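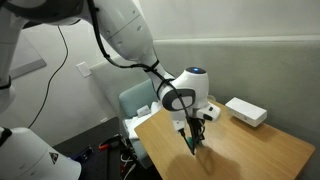

Nice table, but where am I supposed to put my coat, a reader wrote to us within an hour of the Kilau lunch room opening its doors again, and it has to be said that the question went unanswered for most of the day.

KIVHAM, 19/03/2026 – The lunch room on the ground floor of the Kilau building is back in use after a winter of sandwiches eaten standing up. The new look is honey-colored wood for the tables, pale sage green for the padding along the wall, and light teal for the chairs. The old look, for those who have managed to forget it, was brown.

Flollico, which runs the building and most of the arguments in it, closed the room in November for what the notice on the door called a refresh. The notice gave a length of two weeks. It was later replaced by a second notice with no length on it at all, and then by a sheet of brown paper taped over the glass, which several tenants took to be a preview of the color scheme.

The furniture came from Aguiar, a workshop on the river side of town better known for church pews. There are 14 tables, all of them in wood with the grain left showing and a slightly lighter front edge. Aguiar says the lighter edge will darken with use. Flollico says it would like people to go easy on the use.

Color was the sticking point. Tenants were asked last fall to pick from a set of swatches pinned up by the mailboxes, and 569 slips came back, a remarkable turnout for a building where the fire drill has to be held twice. Sage won. Teal came second by a margin Flollico has declined to publish, and the building then did what buildings do and bought both. The result is a room where the seats and the wall are two greens that have clearly been introduced but are not yet on first-name terms.

Opinion at lunch was divided. One group by the window thought the two shades looked fresh and a bit like the seaside. Another group thought they looked like a dentist's, though a good one. A man with soup said he hadn't noticed, and when it was pointed out to him he said he would now be unable to stop noticing.

The padding got a warmer reception. It has a padded top rail at just the height for leaning back after a heavy meal, and by one o'clock the places along it were all taken, with coats, bags and one bicycle helmet holding seats for people who had gone to get napkins. The chairs facing it filled up last. Flollico says this is normal in a new room and will even out. Anyone who has ever been to a diner will have their own view on that.

Complaints about the old room ran mostly to the tables, which had been wiped so often that the tops had gone gray and slightly furry. The new ones have been oiled, and a card at the counter asks for a damp cloth, no spray, and a coaster under anything hot. The coasters themselves have been ordered. Until they arrive, tenants have been improvising with folded envelopes, the sports section and, in one case, another tenant's lease renewal.

Not everything has gone. The counter is the same counter, the clock is the same clock and still runs fast, and the drawer that sticks has been kept, or at any rate nobody was paid to fix it. The microwave has moved to the other side of the sink, a change that wasn't on the swatch board and has upset more people than the chairs.

As for money, the building isn't giving a total, but the cost to tenants is spelled out in the letter that went under every door: a one-time charge of $70 per unit, added to the spring bill. The letter describes this as modest. Replies to the letter have described it in other ways. Those who don't use the lunch room are charged the same as those who do, on the grounds that they could if they wanted to, and Flollico reports that quite a few people who hadn't been seen down there in years came in on opening day and sat for a very long time.

The old brown tables are stacked in the loading bay and are free to anyone who can carry one. So far the takers have been a potter on the third floor and somebody who left a note saying “mine” on the least wobbly of the lot and hasn't come back for it. Whatever is left at the end of the month goes to the town's reuse yard, where the staff have asked to be warned first.

On the matter of coats, word came down late in the afternoon. Hooks were in the plan, the hooks are in the building, and the hooks are in a box that has been put somewhere safe. Flollico hopes to have them up shortly, on the wall by the door and well away from the upholstery, which it would prefer to keep free of wet sleeves for as long as possible.

The lunch room is open to all tenants and their guests from early morning until the cleaners want it. Hot food is still bring-your-own. Swatches for the upstairs hallway go up by the mailboxes next month, and the choices are understood to include a third green.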